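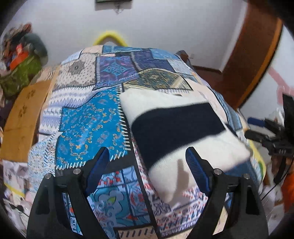 Figure 7.1 Bed cover with a printed patchwork design. Dark lines and short white dashes imitate hand stitching along the panel borders.

Chapter 7
Repeat and Layout in Printed Cloth

24 shares | 3 comments

A printed textile carries its pattern on the surface only. The yarns under the color are the same from one selvage to the other, and a design that looks pieced may come off a single screen or roller. This chapter deals with how such designs are planned, divided, and fitted to the width of the cloth.

The basic unit is the repeat, the smallest area that can be copied in both directions to fill the fabric. Small dress prints often use a repeat of 16 centimeters. Furnishing prints run longer, and a bedding layout may have no repeat at all. Ouazzani's mill survey listed 1273 working designs, of which 300 were engineered prints, drawn to the finished size of one article.

Section 7.2 covers straight, half-drop, and brick arrangements. Section 7.3 treats registration, the alignment of each color with the others, using test strips from the Trollitz works. Readers who have not finished the exercises on dye paste in Chapter 6 should do so before starting Section 7.4.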